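# About Edau

Edau is a training school for household and small-office electrical safety. It teaches adults to choose, use, check and put away the ordinary equipment that stands between the wall outlet and everything else: power strips, extension cords, adapters, plugs and chargers. The school is based in Montoya, where it occupies the second floor of the former Drimard building.

The school was established by Unai Benítez, an electrician by trade, who remains its director. Its first courses were held for the maintenance staff of a single housing association. Enrollment has since been opened to the public, and 1551 people have completed the basic certificate. Of these, 586 have returned for the advanced course, which covers load calculation and the inspection of shared workspaces.

## Teaching

Instruction takes place at tables, in small groups, with real equipment. Participants in the basic certificate begin with the power strip, an item found in nearly every home and seldom examined by its owner. They learn to read its rating plate, to inspect the sockets and the plug, and to follow the full length of the cable by eye and by hand. All of this is done with the strip unplugged and the cable laid out flat on the work surface.

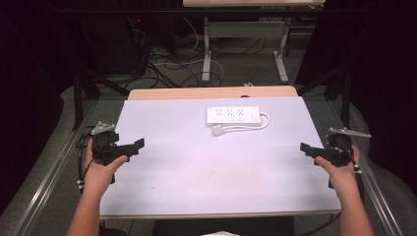
A cable should be set down in an open curve, with no tight bends and no strain where it enters the housing. Participants practice this until it is habit, and then move on to coiling, labeling and storage. The school holds that most damage to household cables is done in drawers and behind furniture – places where wear goes unseen for years.

Each participant receives a printed workbook and keeps an inspection record. The basic certificate requires 80 percent on the practical assessment. Those who do not reach this mark may repeat the assessment once at no charge.

## Organizations

Edau also teaches on the premises of employers, libraries and residential homes. These sessions last half a day and end with a written list of the equipment inspected and any items recommended for replacement. The school does not sell electrical goods and accepts no commission from those who do.

Enrollment and billing are handled through Inance, the school's administrative office, on the ground floor of the same building.

## Visiting

The teaching rooms are open to prospective participants every Thursday afternoon. No appointment is needed, although groups are asked to write in advance. Visitors may bring one power strip or extension cord from home for inspection by a member of the teaching staff.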